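The Kongkaew teaching laboratory has started trial runs of a color-mixing exercise for its introductory chemistry course, due to open in August. Small amounts of dyed water are kept in test tubes and combined in a glass beaker.
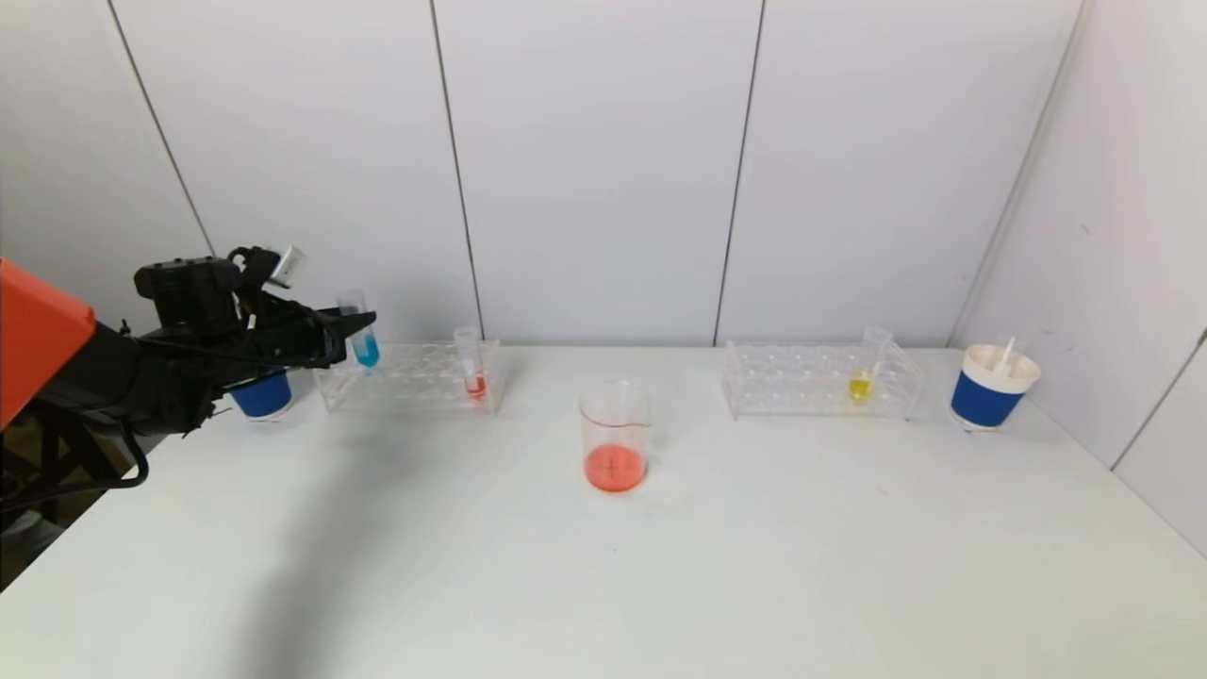

Test tubes, acrylic racks and a beaker at the Kongkaew laboratory.

The written procedure calls for 10 ml of each color and a stirring time of 78 seconds. Graduated cylinders are used for the volume check, read at eye level on a white surface. Total volume per run is kept well below the 300 ml limit set for the bench.

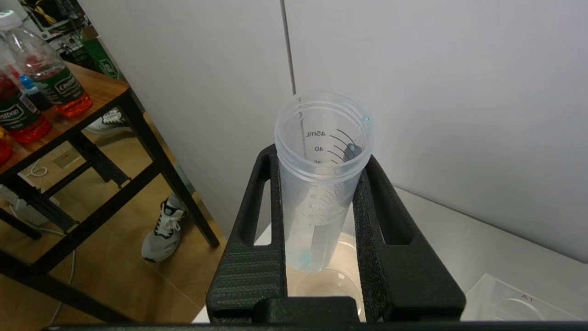
Iveta Kadlec said the reading step should come before stirring, as liquid left on the stick changes the result by about 2 ml. The course outline has been revised to match.

Red, yellow and blue were chosen as the starting colors. Students will record the shade after each addition and compare it with a printed chart. Mixtures that turn brown or black are to be logged as well, with the order of addition.

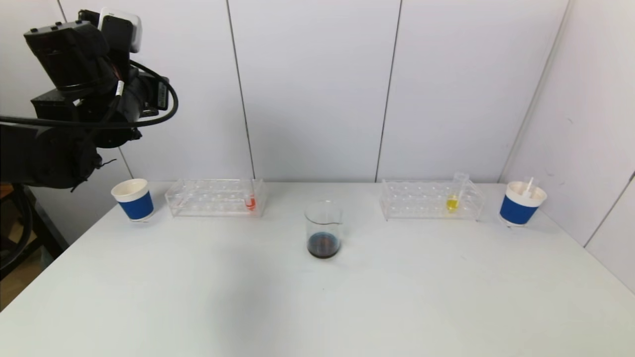
Drilon Lab Notes, staff report

Registration for the course opens at 9 a.m. on the first day of term. Racks and glassware are supplied; students bring their own notebooks.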